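Forums Projects Members Search Log in

Posted in: Robot Learning > Methods & Results

Two-arm plug handoff: camera on the wrist vs. camera overhead

jivel_bench
3 January 2024

Happy new year, everybody. I promised a few of you I'd write up the wrist camera comparison once we had numbers I could live with, and over the break I finally sat down and did it, so pour yourself a coffee because I've never learned to keep these short.

For anyone who missed the earlier threads: the Jivel project is our little attempt to find out how far you can get with two printed arms, a modest pile of demonstrations and a policy small enough to train overnight on one graphics card. The task this time is a handoff near a rail. One arm presents a USB plug, the other takes it by the shell and brings it to a port at the far end of the bench. It sounds easy. People do it while talking on the phone. For our arms it has been a miserable few months, mostly because the moment that matters is the moment when four fingers are crowded into a space the size of a matchbox and the overhead camera can't see past any of them.

So the question was simple enough. Train the same policy on the same 2,000 demonstrations, once with overhead video only and once with overhead plus the wrist views, and see what changes.

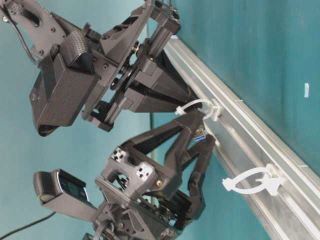
1. What we changed

Very little, on purpose. Same network, same training length, same demonstrations in the same order. The overhead-only version gets a blank input where the wrist views would go, so the two networks are the same size. We trained 4 copies of each with different random seeds, because last year I fooled myself badly with one lucky seed and some of you were kind enough to say so.

2. What we found

With overhead only, the success rate came out at 18 percent averaged over the copies. With the wrist views it went up by 14 points. I know that's still a robot that fails most of the time! But the failures look different now, and I find that more interesting than the score. The overhead-only policy closes its fingers early, in the right general area, and pinches nothing. The wrist version nearly always touches the plug and then loses it on the turn, which smells to me like a grip problem and maybe something we can fix with hardware.

3. What I'd like from you

Opinions on the blank input, mostly. And if anybody has trained with wrist views only, I'd dearly love to hear how that went.

----

doldale_tinkerer

Lovely write-up, and thank you for running more than one seed. I'm going to be a bit of a pest about the blank input though. A network that sees a black rectangle for its whole life isn't the same as a network that was never built to expect one. You're spending part of it on nothing. I'd want to see a third version with a second overhead camera at a different angle feeding that slot. Otherwise "wrist views help" and "more pictures help" are the same result, and I can't tell which one you've got.

We ran into this at Doldale with a drawer task. We were so pleased with our wrist camera, and then a cheap side camera gave us nearly the whole improvement.

----

jivel_bench

Ouch, but fair. I did think about a side camera and talked myself out of it because the arms block the view from nearly everywhere once they're both at the rail. I suppose that's an argument for running it, so it's going on the list.

----

softjaw

I'll disagree with doldale a little. A drawer handle is big and it stays put. With a plug between two sets of fingers I'd expect the viewpoint to matter a great deal more than the number of views. The early closing is what convinces me. If extra pictures in general were doing the work, I'd expect a bit of improvement everywhere, and what jivel describes is one kind of mistake going away and another one turning up behind it.

On losing the plug in the turn: have you got any grip pads on the fingers that do the taking? The bumpy kind with raised dots is wonderful on cardboard and rubber and so-so on a smooth metal shell, at least in my hands. I had better luck with a plain soft strip, changed often.

----

doldale_tinkerer

One kind of mistake going away is a story told from watching the videos, though. Did anybody label the failures without knowing which policy they were looking at? I've watched my own clips and seen precisely what I hoped to see, many times over, and I'm a suspicious person by nature.

----

jivel_bench

No, I labeled them myself and I knew. I can strip the names off the clips and hand them to somebody down the hall, that's an afternoon's work and I should have done it in the first place. Please read the failure part above as my impression until then.

softjaw – I'll try the plain strip. I hadn't wanted to touch the fingers in the middle of a comparison, but now that this round is finished there's no harm in it.

----

avci_lab_notes

Coming at this from the wrist-only side. We've been using the Avcı recipe (wrist views only, heavy cropping, small shifts of the image during training) on a cable routing task, and it's good close in and hopeless far out. The arm wanders until something familiar comes into view. I'd guess your handoff is the easy half for wrist-only, and the trip to the port is where it would fall apart. You could split the scores by stage and find out without training anything new.

Also, are you feeding in both arms' wrist views, or only the one that's taking the plug?

----

jivel_bench

Both. I never tried just the one. Splitting the scores by stage is a great idea and I already have the logs for it, so that may come before the side camera.

----

softjaw

If you do end up swapping the fingers, the Jevia files have a squared tip with a recess for a soft strip. Print them a touch oversize and sand them down. Mine came out tight the first time and I split one getting it on.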